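Hanging Baskets, Horizontal Phones: Storage Habits at Shared Work Tables
Shares 11 | Comments 2

4. Results

4.1 What goes on the wall

The Tota survey covered 11 shared work tables fitted with some form of wall storage, and produced 3901 log entries for small electrical items: phones, chargers, cables, adapters and power strips. Each entry records the item and the kind of surface it was on. It does not record why it was there, and our attempts to ask produced answers that Paisan filed under "various" and Nuchit under a less printable heading.

We had expected wall baskets to be used in proportion to their size. Lam, who drew up the original protocol, went so far as to supply a fill scale running from "empty" to "full," with several careful steps between. Coders seldom needed the middle of it. A divided basket tended to have one or two compartments in use, usually side by side, and the others held air. Once a bundle of cable had gone into a compartment, the next electrical item went beside it, and the colony stopped growing there.

The table at Gruston is a clean case, with two baskets to compare. Along the crossbar on the back wall hangs a long black wire one, split into compartments by thin wire partitions. A smaller white one, undivided and open at the top, hangs at the left. The long basket has a bundle of white cables toward its left and a light blue power strip standing upright right next to it. The small basket was coded "empty," which gave the scale something to do.

Three phones were logged on the tabletop in the same entry. Any of the unused compartments would have been a candidate for them, and we draw the reader's attention to this without bitterness.

Figure 4. Gruston table, with phones on the surface. Cables and power strip share the left part of the black basket. 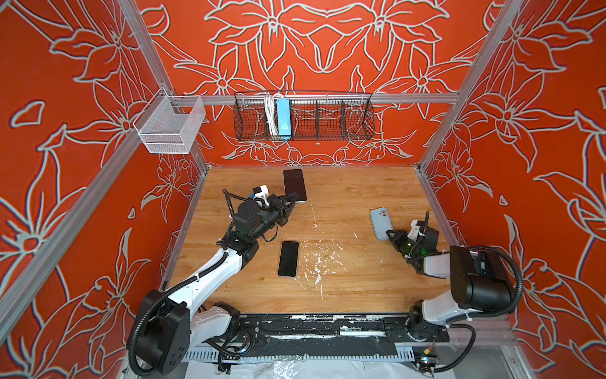

4.2 Why phones lie down

Of the entries, 1080 concerned phones, and the pattern in them is plain enough to be slightly embarrassing to report. Phones were put on the nearest flat thing. Waweru had proposed a distance measure, to be taken from the phone to the closest available basket, and we collected it faithfully from November onward. It predicted nothing. A basket within easy reach was passed over as readily as one across the room.

Our reading is that people sort electrical goods into two classes. Cables and power strips are treated as equipment: they belong to the table, and so they can be hung up and forgotten. A phone is treated as a visitor, which may be wanted again at any moment and is therefore laid down in the open, where it can be in the way. Kingi has pointed out that this account would fit nearly any result we might have obtained. The point is taken, and we have kept the account.

Orientation was coded separately. Power strips are the awkward guests of wire storage, too long for most compartments laid flat, and standing them on end is a sensible answer – one that none of the catalog pictures in our sample thought to show. The Fudover basket guide has a paragraph on rolled magazines and no advice on power strips at all.

4.3 The table as a record

Surfaces were coded for marks as well as for objects. Here the Gruston table earned a longer entry than its neighbors. The top has a warm wood-grain pattern, and across the middle of it run white flecks and smears that look like paint or perhaps bits of plaster. Two coders wrote "paint." A third wrote "lunch?" and was overruled.

Against this, the walls are on their best behavior: orange-red, with large lilies outlined in a pale gray-white, repeated on the back and at both sides. Waweru objected that a pattern this size makes it harder to judge whether a wire basket has anything in it. We checked. The black mesh stands out well enough, and where a compartment is vacant the orange-red simply shows through, which coders came to rely on as a quick test.

Figure 5. Gruston table, showing white marks on the surface and the wall pattern visible through the basket's right-hand compartments.

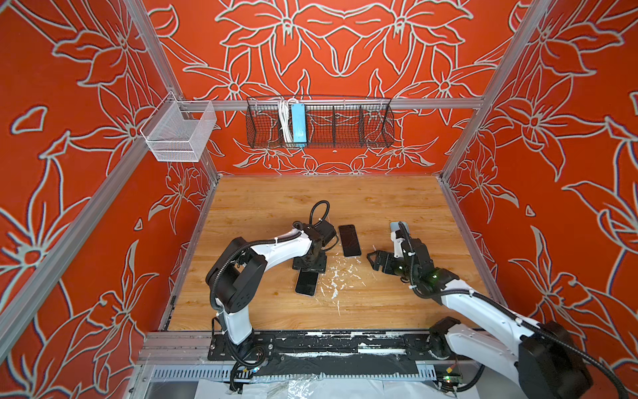
4.4 Limits

A basket coded as empty may have been full an hour earlier, and we have no way of knowing. The Khosravi tables, where entries were made more often, would be the place to find out, but their baskets were taken down before the second round and now hold plants.

Back to top | Contact the authors | Copyright, the authors. All rights reserved.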